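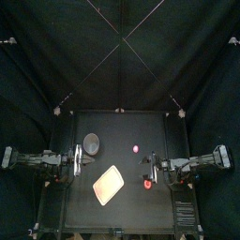 Pleltgate Equipment Review Group
Minutes of the meeting held 2021-02-06

Chair: Kedir Ejigu
Minutes: Zewditu Tesfamariam
Also attending: M. Cieślak (bench work), two members of the assembly team, one from purchasing
Apologies: none received

1. Minutes of the last meeting

Accepted with one correction. Item 4 should say that the Folletti quote covers shipping both ways during the trial, not only delivery.

2. Matters arising

The spare power supply has come in and is on the shelf by the bench. The question about insurance during the trial was answered by email. The unit is covered under our general equipment policy as long as it stays in the building.

3. Folletti two-arm bench kit, trial report

Cieślak reported on the trial so far. The kit is two arms mounted on facing sides of a square table, with black fabric walls and a black fabric ceiling. Each arm has a parallel gripper. Setup took longer than the guide says, mostly because the guide covers the older clamps and ours are the newer ones. Folletti has been told and will send a revised page.

The group had asked for trial work with everyday items of different shapes before any of our own parts go on the table. The items in use are a translucent cup, a small pink ball, a cutting board and a few small pieces, one of them a red ring. The ball was chosen because it rolls. The board was chosen because it is wide and flat and has little for a gripper to get hold of.

Cieślak has logged 172 attempts. The cup is the easiest of the items for either arm. The board is the hardest, and most of the failed attempts in the log are with the board. The ball is fine when it is approached slowly. At the default speed it tends to get nudged away first.

Purchasing asked if the failures are the fault of the kit or of how we run it. Cieślak said some of each. The finger plates are tall and stiff, which suits upright things. Folletti sells a softer set, but it is not part of the quote.

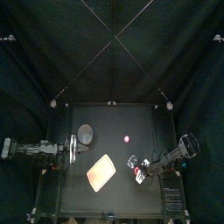

There was a longer discussion about small pieces lying close together. Our real work has a lot of this – tags, caps and clips that come out of the same bin. Kedir said this matters more to him than the cup or the board, and asked for the rest of the trial to lean that way. Cieślak agreed but wants to finish the board attempts first so the log is complete for each item.

The assembly team raised two points about the bench itself. The first is cable slack. They would like to know what length Folletti recommends between the wrist and the base, as the guide gives no figure. The second is access. With the fabric up, changing the items over means reaching in from the front, and anyone doing that has to stop both arms. The group agreed that both arms are to be stopped for every changeover, even a short one, and that this goes on the bench sheet.

Action: Zewditu to write to Folletti about cable length and the price of the softer fingers.
Action: Cieślak to add the stop rule to the bench sheet.

4. Comparison with Binel

Binel offers a one-arm kit on a similar table. Purchasing has the quote, and it comes in 2,000 below Folletti before training is added. Binel charges separately for training and Folletti includes a day of it, so the gap is smaller than it looks. Binel can't lend us a unit, but will do a remote demonstration.

Kedir does not want to decide on a demonstration alone. One of the assembly team said a single arm would do for almost all of the sorting we have in mind, and that the second arm only pays for itself if we use it for holding. No one had figures on how often that would be. It was agreed to go through the job list and mark which jobs need two hands.

Action: Assembly team to mark up the job list and send it to Zewditu.
Action: Purchasing to ask Binel for a demonstration using a cup, a ball and a flat board, so that it can be set beside our own log.

5. Support and warranty

Folletti's support line has answered each of our three calls on the same day. Warranty is for parts only after the first year. Purchasing will ask if the fingers count as parts or as consumables – the contract uses both words.

The trial can be extended by 30 days at no charge if we ask in writing. The group agreed to ask.

Action: Purchasing to request the extension and get the wording on fingers settled.

6. Any other business

The bench booking sheet is to go back on the door. A decision on purchase is not expected before June.

Next meeting: to be set once the Binel demonstration has a date.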